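Search this site Go
3 min read

Kombo handling group – minutes, 09/09/2018

Present: Mwangi Mosoti (chair), Francine Lachance, Elibariki Muli, Salim Langat. Apologies: Esben Hafþórsson.

1. Minutes of the June meeting were accepted with one correction. The spare fingers came from Borby, not Ulon.

2. Left gripper fault. Salim reported that the left hand-held gripper stopped closing fully during the microwave task. The logged finger width stayed open while the trigger was pulled. Of 2,150 recordings in the set, 1,973 are unaffected. The rest are held back until someone has gone through them. Francine asked whether the marker tracking was at fault. Salim said no – the marker positions are clean in every log he opened, and the width signal is the only one that drifts.
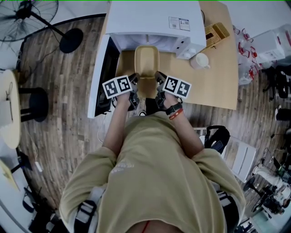 Elibariki Muli
Recording lead and minute taker

Elibariki went over the microwave task for those who have not worked on it. The operator wears the harness, holds a gripper in each hand and takes hold of the plastic container from both sides in front of the open oven. If one side does not close, the container can tip toward the operator. This happened once. The container was empty and there was no injury.

3. Safety. Agreed that nothing hot or liquid goes in the container until the gripper is repaired. Mwangi wants cables kept off the floor where the operator stands. Francine asked for this to go on the start sheet.

4. Repair. Grandidik will take the gripper back but wants the logs first. Salim to send them. Esben to be asked if the older pair can be used meanwhile – he had them last.

5. Any other business. Room booking runs out at recording 80 of the next batch unless extended. Mwangi to extend.

Actions: Salim, logs. Francine, start sheet. Mwangi, booking and Esben.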